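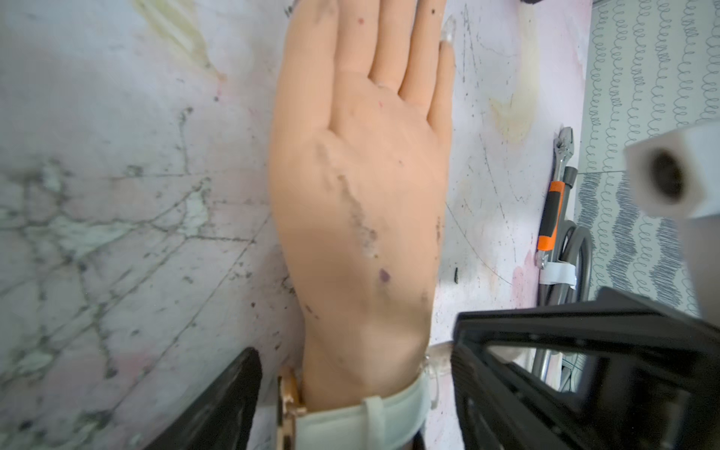

CLIRKSTEAD, July

The practice hands at the Prosser School of Nail and Hand Care are rarely clean for long. They are life-size, made of rubber, and shared among students who spend their first months learning to shape and polish before they work on a client. Alun Voyle has taught the introductory course for seven years and is responsible for the school's stock of training equipment.

"A new hand looks very well on the day it comes out of its box," Mr. Voyle said in an interview at the school's Wendance Street rooms. "After a term it has smudges across the back, specks on the fingers and a blotch of color that will not come off. I do not consider that a fault. The student is there to look at the nail."

The school enrolls up to 23 students in each intake. Two students are assigned to a hand, and they are expected to wipe it down at the end of every session. Mr. Voyle said that dark streaks are the most common complaint, and that scrubbing tends to roughen the rubber and make matters worse. He recommends mild soap, a soft cloth and patience.

Asked how the school decides when to retire a hand, he pointed to the fingers. "If the thumb holds a nail properly and the fingers sit where they should, the hand stays in use," he said. "The surface can look quite poor by then. Applicants sometimes remark on it when they visit."

Support at the wrist is a separate concern. A hand that shifts during filing teaches bad habits, Mr. Voyle said, and students are shown how to check that it lies steady, palm down, before they pick up a tool.

The school's second site, in Clesau, will open its own practice room next term. Mr. Voyle confirmed that it will receive part of the existing stock, stains included, and that new hands will be kept for assessments.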